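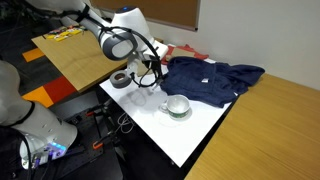
What has to be checked before the arm is switched on? The cable run, the finger screws, and that the home position file matches the one on the cell computer.

# Setup and upkeep of the tabletop arm cell

Project report, Mar 12, 2019

## What we were asked to do

Take over the cell from last year's group, get it running again, write down how to keep it running. The course wanted a maintenance plan and a log of faults. We only worked on the long arm with the two-finger gripper. The second arm belongs to the Clerow project and we left its settings alone.

The task software is called Han (from the old group, no manual). Pick up an item, move it, put it down. Soft things like cloth are the hard ones, cups are OK if the approach is slow.

## State of the cell at the start

- arm powered up fine, no brake faults
- gripper closed but did not always report closed
- cable ties missing at two joints, cables pulling at the wrist
- home position off, so the fingers came down too low
- no log since October

Wrist cables first, that was the worst thing. When the last joint turned far one way the bundle went tight and the gripper lost signal for a moment. Han read that as a dropped item and started over. We spent a whole afternoon in the software before anyone looked at the cable.

## Cabling

Took off all the old ties and started again from the base. The rule we ended up with: move the joint to both ends of its travel by hand in free-drive, see how much slack it wants, then fasten. Hook and loop straps, not plastic ties, you can open them again. We left bigger loops near the wrist than we first wanted to. They look messy and they can catch on tall items, so tall items stay at the side away from the loops.

The signal plug at the gripper was also a bit loose. Cleaned it, pushed it home, put a strap right behind it so the plug doesnt carry the weight.

Result – 179 cycles with no signal loss. Before the fix we never got past 26.

## Gripper

Fingers are held on with small screws and these work loose. Found one nearly out. We now check them each morning with the short hex key (it lives in the Bedetti drawer, please put it back). Tighten by hand only, the threads in the fingers are soft.

The "closed" signal problem was a setting. The closing width in Han was for the old fingers, the new ones are thinner. Changed it, saved it, restarted, fine since then.

## Home position and table height

Someone had moved the table after the last calibration. You can't see it by eye but the arm can tell. We did it over:

1. Clear the spot under the gripper.
2. Free-drive down till a sheet of paper just drags under the fingers.
3. Save the point, back off, repeat at the other corners.
4. Run the empty path at the slowest speed with a hand on the stop button.
5. Only then put items back.

Step 4 matters most. First time we skipped it and the fingers hit the table. No damage but the arm went into a protective stop and we had to start it all over.

After that we checked the clamps under the table every day for the first week, then weekly. If anybody bumps the table, redo the points. Takes less time than guessing.

## Test run

We ran 489 pick attempts in total after the repairs, mixed items. 91 percent worked. Nearly all the misses were cloth – the fingers close on a fold that is too thin and it slides out. Hard items with a handle missed only when they were placed with the handle facing the wrong way for the approach angle.

We tried rubber finger tips from Givico on the cloth. Better grip, but they peel at the edge. Took them off again for the final runs so the numbers are for the bare fingers.

## Maintenance plan

| When | What |
|---|---|
| Every day | finger screws, look along the cables, stop button test |
| Every week | table clamps, gripper plug, wipe fingers |
| After any move | full height points, slow empty run |
| Every month | back up the Han settings, redo worn straps |

## Not finished

Joint 4 makes a light clicking noise when it is cold. Logged it, did not open anything, thats a job for the lab staff. The fault log also needs a column for who reset the arm, we kept having to ask. Spare straps are almost used up so the next group should order those first.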